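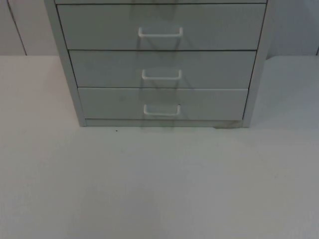

*Light gray drawer cabinet with white wire pulls, set on the tabletop.*

## Keeping a tabletop drawer cabinet in order

Put the heaviest things in the bottom drawer: tape, scissors, the stapler. Paper and envelopes go higher up.

Cut a liner for each drawer, 2 mm short on every side so it doesn't catch.

If a drawer sticks, take it out and rub a candle stub along the runners. Wipe off the crumbs of wax before it goes back in.

Wire handles collect grease where the legs meet the front. An old toothbrush and dish soap will clean that spot. Dry it right away.

Check the handle screws every June. Turn them by hand, no power driver.

Lejla Radonjić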